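Thread: How much clutter do you leave in when recording folding demos?
Board: Manipulation and Teleoperation
Page 1 of 2

marl_okt
Hello all. I am collecting demonstrations for cloth folding with two arms, by teleoperation. The task for this month is jeans only. Until now I have 332 episodes accepted, and I trained a first policy on them last night.

My question is about the other things on the table. In our lab in Clendelgate we have the habit of leaving household objects inside the cell during recording, so that the policy does not learn to expect a clean surface. My supervisor likes this. I am less sure, as the first policy is slow to decide where to grasp and sometimes the left arm goes to the corner and simply waits there.

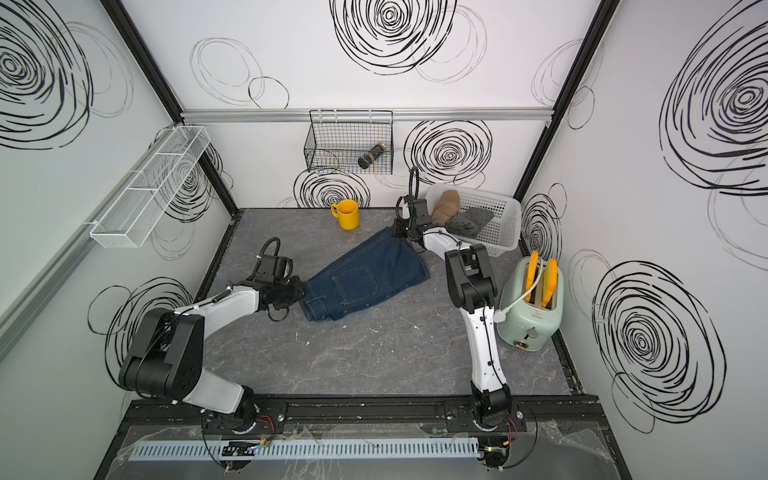
The operators are two, me and one student. We record in the morning and sort the episodes after lunch. I reject an episode if one gripper loses the cloth and the operator needs more than two tries to take it again. Perhaps this is too strict, please tell me your opinion.

dunwich_p
Nice cell. I would take the toaster out. Clutter is fine when it is small and far away, but the right arm has to pass it every time you pull the jeans out, and your operators will start to bend their path without noticing. Then you have taught the policy a detour.

marl_okt
Thank you, I had not thought about the path. But if I remove it, should I throw away the episodes where it was present? That is a lot of mornings.

dunwich_p
Keep them. Mix them with new ones.

Flynn Whitelaw
I must disagree with dunwich_p a little. At Partington we did the same job with towels, and the set with obstacles near the arm was the one that survived when we moved the table to another room. The clean set failed there on the first day. A detour is only bad if the obstacle always stands at the same place. Move the toaster every ten episodes or so and write down when you moved it.

What I would worry about more is the walls. Do the black spirals stay the same for the whole set?

marl_okt
Yes, the walls are printed and they do not change. The student has proposed to hang paper sheets over them but it takes time and they fall down.

Flynn Whitelaw
Then use magnets, or print on fabric and use clips. With one fixed pattern the network can read the gripper position from the wall behind it. Ours did this with a calendar. We took the calendar away and the success went down by a third.

gritbin
calendar story is probably just overfitting to 80 demos, no? with 300+ and wrist cameras I have never seen the background matter this much

Flynn Whitelaw
It was more than 80. But we had no wrist cameras, that is true.

gritbin
well there you go

sana.lv
Coming back to the waiting arm, because I think everybody went to the decoration. How do your episodes begin? If the operator starts the recording and then scratches his nose for two seconds, you have two seconds of "do nothing" at the start of each one, and the policy learns this very well. We cut all idle frames in Fatum before training and the waiting was gone. It has a filter on joint speed, only be careful that it does not also cut the pause where the cloth settles after the pull. You want to keep that one.

marl_okt
I checked 20 episodes now. In most of them the left arm stands still at the corner while the operator brings the right one. So it is not at the start, it is in the middle. He grasps first with left, and then he thinks.

sana.lv
Same problem, other place. Ask him to close both grippers in one movement if he can. Or decide a fixed order and practise it dry before you record.

dunwich_p
Agree with sana here. Also your rejection rule is too strict in my view. Lost grasps that are taken again are the most useful data you have. If you delete all of them, the policy has no idea what to do when the waistband slips.

Flynn Whitelaw
On this one I agree with dunwich_p.

marl_okt
Okay, then I will take the rejected ones back from the disk, I did not delete them. Does anybody label the recoveries separately, or do you put them together with the normal episodes?

gritbin
together. we tried labels at Flonetcombe and stopped after a week, two people never agreed on what counts as a recovery

sana.lv
We label, but only with yes or no for the whole episode. It takes a few seconds and later you can change the mix.

marl_okt
I will try yes or no. Tomorrow we record with the toaster moved, and I will train again on the cut version and write the result here.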